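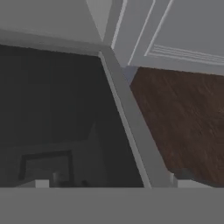
Support > Stanumer Cue Player > Tickets > Playback > Lights jump early near end of act two

Status: Closed (fixed, with one feature request split off)
Opened by: Kha Sầm, stage manager, Durimura
Picked up by: Vasco Mendes, Stanumer support

Kha Sầm, 11:10 a.m.
Hi Stanumer people! First, we love this thing. We moved our whole show over to it in February and tech was the calmest I've ever sat through. Now for the gremlin.

The show is Isance, a new two-act play, and we're in our last week of rehearsals before previews. One computer runs Stanumer for sound, and it sends triggers over the network to the light board, so I call one "go" and both departments move together. Near the end of act two there's a long silence between the two sisters, and then cue 262, where the kitchen light drops out and the train comes in underneath. It's gorgeous when it lands. Last night it went by itself, before I called it. The operator's hands were in the air (I was looking right at them). The night before it was fine. The one before that, early again.

What I've tried so far:
- Restarted the computer and the light board.
- Swapped the network cable between them.
- Swapped the keyboard, in case the space bar was sticking.
- Jumped straight to 262 and ran it on its own. Perfect every time.
- Started from the top of the scene with no actors and stepped through it. Also perfect!

So it only happens with actors in the room, which I realize makes it sound haunted. Show file and log from last night attached.

Vasco Mendes, 11:52 a.m.
Hi Kha, thanks for such a clear write-up, and for the log. You've already done most of what I'd have asked for. A bug that only shows up with actors on stage is my favorite kind, I have to admit.

A few questions while I read:
1. Does the light board fire first, or does the sound go first and take the lights along?
2. Is anyone on a second computer or a tablet with the remote page open?
3. Does the operator use a foot switch or a handheld clicker at any point?

Kha Sầm, 12:15 p.m.
1. Together, as far as I can tell from the booth. The train starts and the light goes.
2. Tạ, our sound designer, has a tablet out in the house for setting levels. Tạ swears it was face down on the seat. I've asked for it to be switched off tonight anyway.
3. No clicker. Just the keyboard.

Vasco Mendes, 12:48 p.m.
Okay, the log helps a lot. The tablet is in the clear. It was connected but sent nothing at all in the second half. The light board is also innocent: it got a trigger from Stanumer and did as it was told.

The go for 262 came from inside the show file. In the log, a go from the keyboard is marked "key," one from the tablet is marked "remote," and this one is marked "follow." Something earlier is telling 262 to start.

Could you open cue 261 and look at the Timing tab? I mean the tab in the inspector at the bottom, because the main list only shows part of the timing if your columns are narrowed.

Kha Sầm, 1:05 p.m.
Oh my goodness. There's a follow on it. It says 40 seconds.

I have never seen that number in my life. Our columns are squeezed way down so I can fit my notes next to the list, and the follow column is completely hidden. But why would it work half the time?

Vasco Mendes, 1:20 p.m.
There it is! My guess is that it comes down to the silence. A follow is a timer that starts with the cue it lives on. If you press go before the timer runs out, Stanumer cancels it and moves on as normal, so you'd never know it was there. If the silence runs past the timer, the follow wins and 262 goes without you.

When you stepped through with no actors, how long did you wait before pressing go?

Kha Sầm, 1:31 p.m.
Maybe a breath or two! I wasn't going to sit there for the whole pause with nobody in it.

And this fits so well. The actors have been stretching that silence all week. The director keeps telling them to trust it, and they do, and it's gotten longer and braver every night. On the good night they rushed a little after a dropped line. I went back to my timing sheet: the two early nights are the two with the longest pauses.

I asked Tạ where the follow came from. We did a staged reading of Isance before this production, no light board, one person running sound and reading the stage directions out loud at the same time. The train came in by itself so that person could keep reading. Then the file got copied to start the full production, and the follow came along for the ride.

Vasco Mendes, 1:44 p.m.
That explains all of it. Please do this in order:

1. Save a copy of the show file under a new name, so you have a way back.
2. In the inspector for 261, set Follow to None. Don't set it to zero – zero means "right away," and you'd get the train on top of the line.
3. Open Find > Cues with Follows. It lists every follow in the file, hidden columns or not.
4. Go down that list with Tạ and mark which ones are meant to be there.
5. Run 261 and then sit on your hands for a full minute. Nothing should move.

I'd hold off on changing anything else before tonight, including software updates.

Kha Sầm, 2:37 p.m.
Done! I sat through the full minute and it was strangely lovely. Nothing moved.

The list found six follows altogether. Five are ones Tạ wants (the rain build at the top of the show and the radio sequence in act one). The sixth was our troublemaker. So no more leftovers from the reading, which is a big relief, because I had started to doubt every quiet moment in the play.

One thing I noticed: when I paste a cue, the follow comes with it and nothing on screen says so. Is there any way to show it even when the column is hidden? A little mark by the cue number would have saved me two evenings.

Vasco Mendes, 3:02 p.m.
I like that very much, and I've written it up as a separate request: "Show a mark on the cue row when a follow is set and the column is hidden." You're added to it, so you'll get any updates. I can't give you a date for it.

For now, the closest thing is a row color. Select the five follows you're keeping and give them a color of their own, then save it with the show. Some stage managers also write "auto" in the cue name, which has the bonus of showing up on a printed cue sheet.

I'll leave this open until you've had a full run. Please send tonight's log either way, I'd love to see it.

Kha Sầm, 10:48 p.m.
We did the full run and it WORKED. The pause was the longest yet – I had 51 on my stopwatch when I called the go – and the light dropped exactly on the turn of the head, with the train right under it. I got goosebumps in the booth, and I've heard that train more times than I'd care to say. The director came up afterward to ask what we'd changed, and I got to say "we took something out."

I've colored the five follows orange and put "auto" in their names. Tạ would like it on record that the tablet was never guilty. Log attached.

Vasco Mendes, 9:06 a.m.
What a great note to start the day with! The log is clean: 261 and 262 are both marked "key," with no follows after the radio sequence. Let the record show that the tablet has been cleared.

Closing notes for anyone who finds this ticket by searching:
- Symptom: a cue starts early during full runs but behaves when stepped through quickly.
- Cause: an old follow on the previous cue, carried over in a copied show file, with the follow column hidden.
- Fix: set Follow to None, then check the rest with Find > Cues with Follows.
- To test: wait longer than the longest pause in the scene before pressing go.

I'm closing this one, but replying will open it again. Break a leg with previews, and please pass that on to the sisters too.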